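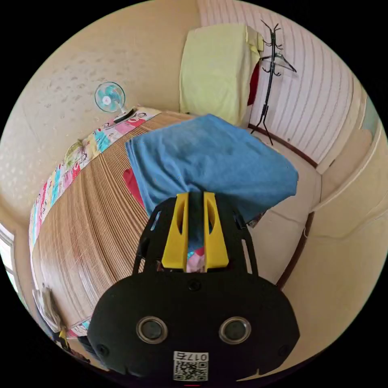
Section 4: Stripping and making up a bed with a sleeping mat

I wrote this part of the Larkero bedding guide after getting fed up with instructions that assume everyone sleeps on a fitted sheet and a duvet. If you've got a woven mat on top of your mattress (bamboo or straw, it's the same job) then things go in a slightly different order, and I do mine every morning in summer before I've had any tea.

Before you start

Turn the fan away from the bed, or off. I forget this constantly and then wonder why the cloth keeps wrapping itself round my arm!

You'll want a clear spot for folded things. I use a tall stack in the corner with a cover over it, but a chair does fine if you're only doing one bed.

Clearing the mat

1. Take off anything small first, including whatever has wandered onto the quilt by the wall overnight. Hair clips, chargers, socks, the lot.

2. Pick up the loose cloths one at a time. Pinch each one near the middle and lift it straight up so the edges hang down, and you'll see at once if there's something else bundled underneath. Don't drag. Dragging catches on the strips, and a blue cloth of mine has a pulled thread to prove it.

3. Give each piece a shake over the floor and sort it: wash, fold or hang.

4. Sweep the mat with a soft brush, going along the strips and never across them.

Caution: if a strip has split, run your hand over it very gently and trim the loose end with nail scissors. Splinters in the back of the knee are no fun whatsoever.

Wiping down

5. Wring a cloth out in cool water until it stops dripping, then wipe the mat from the wall outwards.

6. Leave it bare for 20 minutes with the window open. On a muggy day I give it 35.

Note: a Gridness mat has a cloth border that dries more slowly than the middle. Press it with a dry towel before you put anything back.

Putting it all back

7. Set the long quilt or bolster along the wall side. I like the brightest, silliest pattern I own there (cartoons, in our house) and it stops pillows vanishing down the gap.

8. Fold the spare bedding into thirds, then in half, with the heavy pieces at the bottom of the stack. Pull the cover down over the whole pile and tuck it in at the back.

9. Hang up anything you'll wear again. If you use a free-standing coat rack, share the weight between the hooks on both sides, as the thin-legged ones do tip.

10. Lay one light cloth, folded in 2, at the foot of the bed for the small hours.

For putting the mat away when the weather turns, see Section 5. Mine usually comes out again in June.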